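식기 정리 작업용 로봇 셀 구축을 위한 장비 도입 계획 및 예산 검토
캡스톤디자인 중간보고서 (Talla 조)

1. 검토 배경

본 조의 과제는 식탁 위에 놓인 식기류를 로봇 팔로 집어 지정 위치로 옮기는 실험용 셀을 구성하는 것이다. 1차 계획서에서는 팔과 그리퍼를 한 묶음으로 구매하는 안을 제출하였으나, 심사 과정에서 소모품비와 유지비가 누락되었다는 지적을 받았다. 본 보고서는 해당 항목을 보완하고 구매 순서를 다시 정리한 것이다. 지도는 Abdul-Rahman Akolgo 교수가 맡았다.

2. 요구 사양

대상 물체는 그릇, 컵, 바구니, 나이프, 포크, 젓가락으로 한정하였다. 물체별로 파지 조건이 다르므로 장비 사양은 가장 까다로운 물체를 기준으로 정하였다.

가. 그리퍼 개폐 폭: 컵의 외경을 수용해야 하며, 닫힘 상태에서 손가락 사이 잔여 간극이 젓가락 굵기보다 작아야 한다.
나. 손가락 끝단: 나이프와 포크는 상판에 거의 밀착되어 놓이므로 끝단이 두꺼우면 진입이 불가능하다. 교체형 끝단을 필수 조건으로 하였다.
다. 작업 영역: 상판 뒤쪽에 놓인 물체까지 닿되, 팔이 바구니 등 높이가 있는 물체와 간섭하지 않아야 한다.
라. 제어 주기: 위치 명령 50 Hz 이상. 이보다 낮으면 접촉 직전의 미세 보정이 어렵다.

3. 구매와 임차의 비교

견적은 Kusus와 Flakach 두 업체에서 받았다. Kusus는 팔, 제어기, 그리퍼를 일괄 납품하는 조건이고, Flakach는 팔과 제어기만 임대하며 그리퍼는 별도 구매해야 한다. 임대 기간은 9개월로 산정하였다. 과제 종료 시점과 학과의 장비 반납 절차를 함께 고려한 기간이다.

일괄 구매안은 초기 지출이 크지만 과제 종료 후 학과 자산으로 남는다. 임차안은 초기 지출이 작은 대신 파손 시 수리비를 조에서 부담하는 조항이 있고, 임대 기간 중 제어기 펌웨어를 임의로 변경할 수 없다. 본 조의 실험은 제어기 설정 변경을 전제로 하므로 이 조항은 결격 사유에 가깝다. 다만 업체와 협의할 여지가 있어 최종 판단은 보류하였다.

4. 소모품 및 부대 비용

1차 계획서에서 누락된 항목은 다음과 같다.

- 손가락 끝단 교체품: 200회 파지마다 마모 상태를 점검하고 필요 시 교체한다.
- 케이블 정리용 스트랩 및 보호 튜브
- 대상 식기류: 동일 규격으로 예비분을 확보한다. 규격이 바뀌면 이전 측정값과 비교할 수 없다.
- 작업대 상판: 무광 단색으로 한다. 광택이 있는 상판은 금속 식기의 반사와 겹쳐 영상 인식에 불리하다.
- 비상정지 스위치 및 배선

이 가운데 식기류는 단가가 낮아 예산에 미치는 영향이 작으나, 납기가 제각각이어서 가장 먼저 발주해야 한다. 끝단 교체품은 그리퍼 기종이 확정되어야 주문할 수 있으므로 후순위로 둔다.

5. 배치 조건에 따른 예산 영향

물체를 서로 떨어뜨려 놓은 배치만 다룬다면 카메라 한 대로 충분하다. 그러나 젓가락이 그릇 위에 걸쳐 있거나 손잡이가 그릇 밖으로 나온 배치에서는 팔과 그리퍼가 물체를 가리는 문제가 생긴다.

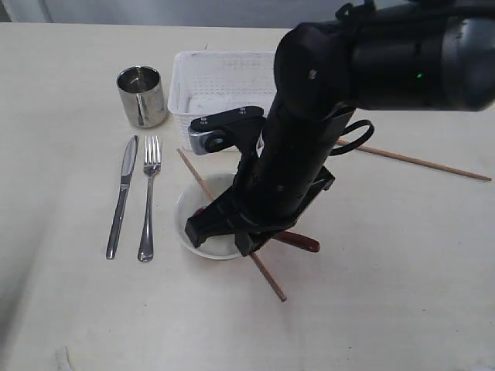

따라서 상부 카메라 외에 측면 카메라 한 대를 추가로 계상하였다. 손목 부착형도 검토하였으나 그리퍼 주변에 여유 공간이 적고, 케이블이 하나 더 늘어나면 손목 회전 범위를 제한해야 하므로 제외하였다. 측면 카메라의 거치대는 학과 공작실에서 제작하며 재료비만 반영한다.

겹침 배치의 시험 횟수는 200회로 계획하였다. 시험 횟수를 이보다 줄이면 끝단 교체품 수량도 줄일 수 있으나, 물체별 표본이 부족해진다.

6. 구매 일정

식기류와 상판을 먼저 발주하고, 4월 중 Kusus의 수정 견적을 접수한 뒤 팔과 그리퍼 기종을 확정한다. 카메라와 거치대 재료는 기종 확정 직후 주문한다. 발주 요청서는 매주 금요일에 학과 사무실로 제출하며, 그 이후 접수분은 다음 주로 넘어간다.

7. 남은 사항

Flakach와의 펌웨어 조항 협의 결과가 아직 회신되지 않았다. 협의가 성립하면 임차안의 총비용을 다시 계산하여 비교표를 수정한다. 비상정지 스위치의 설치 위치는 실험실 안전 점검 이후 결정한다.

관련 글
- Alhassan 조: 이동형 작업대 제작비 산출 내역
- 평행 그리퍼 끝단 재질별 마모 비교
- 캡스톤디자인 재료비 정산 서식 안내
- 실험실 비상정지 회로 구성 예시

댓글 3

기계과21
임차안에서 운송비는 어느 쪽 부담인가요? 저희 조는 반납 운송비를 빼먹어서 정산 때 애먹었습니다.

작성자
왕복 운송비는 임대료에 포함된 견적입니다. 설치 인력비는 별도라서 최종본에 항목을 추가하겠습니다.

sensor_k
측면 카메라 쓰실 거면 조명도 예산에 넣으세요. 금속 컵이나 포크는 조명 위치에 따라 인식 결과가 많이 달라집니다.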